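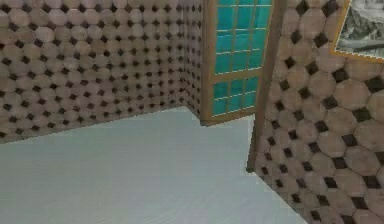

Glass blocks and octagon tile.

Thursday, March 28, 2019
Posted by Promdale Diary

Ninth week without the car. I sold it in January for $700 and told myself I would give the bus a fair try before looking at another one. The insurance alone was $80 a month, and I don't miss paying that.

The 14 was late again this morning. I stood at the Strickland stop in a wet wind and let a full one go by, then got a seat on the next. Read most of a chapter before Cinlow. My stop is past the bridge, so there is time to read if I get a seat and nothing to do but hold the pole if I don't.

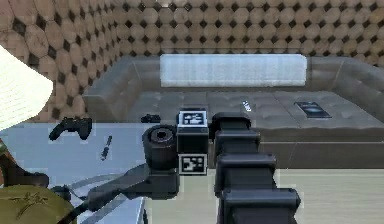

Work was quiet. I ate lunch early and walked to Plitero for coffee filters and dish soap. This is the part I still have not worked out. With the car I bought everything on Saturday and forgot about it. Now I buy what fits in two bags, and I am in one store or another four days a week. I spend less but I think about groceries more.

On the way home the driver took the detour by the school – water main, according to the sign on the door – and we sat behind a dump truck for two lights. I got off early and walked the rest. My knee was fine on the hill. A month ago it would have complained.

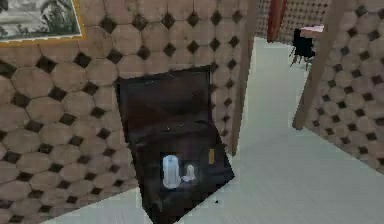 Octagon tile, a dark brown cabinet, and the lower part of a gray landscape.

Did the numbers after supper. The bus pass, two cab rides and one rental for the weekend trip came to less than $200 for the month. The rental was the biggest piece and I could have skipped it. The other $700 I have put by is for the roof and I am not going to touch it.
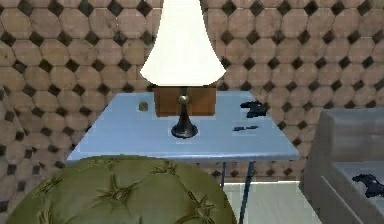
Rain in the forecast for tomorrow, all day. I need better shoes. The brown ones soak through at the left toe and I have glued them twice already. I'll look on Saturday if the 14 is running its normal route, and if not I'll wear the boots for another week.

Last updated: same evening, fixed the bus number

Contact | © 2019 Promdale Diary | Back to top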